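Box volume, weight and what goes in last

The second round of packing for the move from Turkthorpe to Etuvham is finished as far as the front room is concerned. I wrote up the kitchen in the last post and got two emails about it, both asking for more detail on how I decide what shares a box with what. The front room is a better case to work from than the kitchen was. Kitchens are dense and predictable. A front room with shelves in it holds everything from paper to plush, and the densities are all over the place.

First, the constraints. The carrier is Sabbagh, same as last time, and they charge by the box up to a set weight and then by the kilo above it. Rami Azar handled the quote. The total came to $1,386 for the whole flat, of which $627 is the boxes and the rest is the truck and two people for the day. I had assumed the truck would be the smaller part and was wrong.

So the aim is to fill each box to its volume without going over on weight. Soft toys are useful for this. They weigh next to nothing, they squash, and they take up whatever space you give them. Most people put all the plush in one bag and all the books in one box, and end up with a bag that is nearly all air and a box that needs two people to lift. Mixed boxes are slower to pack and easier to carry.

The order I use for a mixed box:

1. Anything flat and heavy goes on the base or upright against one side. Books, boxed games, folders.
2. Rigid and light goes next, sitting square. Small cartons are fine here if they're sealed.
3. Plush and cushions go around and over, pushed into the corners.
4. Paper packets and anything that creases go on top, last.

Step one is where I made a mess of it on this box. The plush was in first and the books were still out. It takes a minute to empty a box of plush, so no great loss, but it's the kind of thing that happens when you pack from whatever is nearest.

The box itself is second-hand. I reuse cartons where the base is sound, and I check three places: the bottom seam, the four vertical corners, and the rim. A frayed rim doesn't matter much if the flaps still fold flat and take tape. A soft corner does matter, and I'd throw out any box that has one. Old printing on the outside is only a nuisance when you're labelling. If the print ends up the wrong way round I leave it, and put my own label on the side that will face out in the stack.
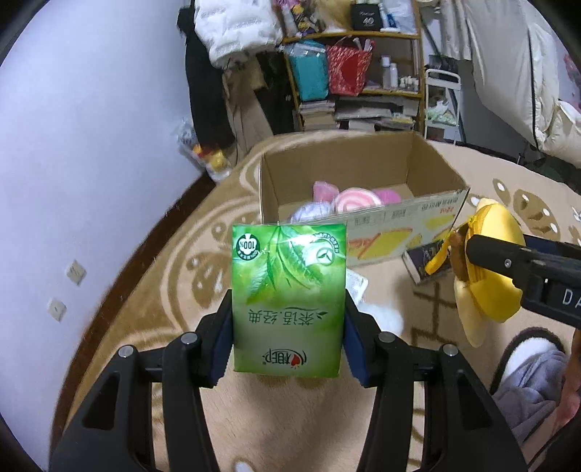
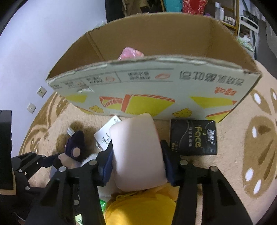 Words and packing: Angelica Galang
Posted Nov 9, 2025 -- filed under Moving, Storage

A few notes on working on the rug. I pack on the floor because a box on a table ends up too high to see into, and because a rug stops small cartons skidding off when you put them down. The drawback is that a patterned rug hides things. I lost a roll of tape on it twice. It will be the last thing rolled up in this room, after the shelves are down.

Drink cartons. I had planned not to move any food or drink at all, and Zoi Margaritis, who moved along the same route last year, told me to give it all away. I have kept the sealed tea cartons. They are rectangular, they stand upright, and they fit the gap between a row of books and the wall of the box better than anything else I own. They should stay upright and they shouldn't go in with paper. If you are moving in a hard frost I would leave them out entirely, but the forecast for our day is 4 degrees and the truck is closed.

Toys. The banana and the lollipop one are both awkward shapes and are best packed on the diagonal, with the round cushion filling the space left over. I don't use vacuum bags for these. They do reduce the volume, but the stuffing goes lumpy and takes days to recover, and in a mixed box the volume is useful anyway because it stops the heavier items from shifting. The white fluffy one picks up every bit of lint on the rug, so it goes in a pillowcase first.

Shelves. I clear from the top down. The usual advice is bottom up, on the grounds that the heavy things are at the bottom and you want them packed while you're fresh. On a freestanding wooden unit I prefer to keep the weight low until the upper shelves are empty. The books and papers on the bottom level are ballast and they stay until the end. Coats come off first in any case. The woven basket travels with its contents in it and a tea towel tied over the top. Bottles I pull out and stand together in a lined box of their own, caps taped.

Labels. Two sides and the top, thick marker, room name first and contents second. Georges Khalaf lent me his label printer and I gave it back after one evening. The labels look tidy but you can't read them from across a room.

Tape usage for this room was 70 metres, more than the kitchen took, mainly due to the reused cartons. I run one strip along the bottom seam, one across it, and one around each end.

Still to do: the hall cupboard, the bathroom, and the shelving unit itself, which has to come apart to get through the door at the Gostenlow Street end. Rania Obeidat has the right hex key and is bringing it over. I'll post the disassembly notes once I've checked that all the fittings went into the same bag.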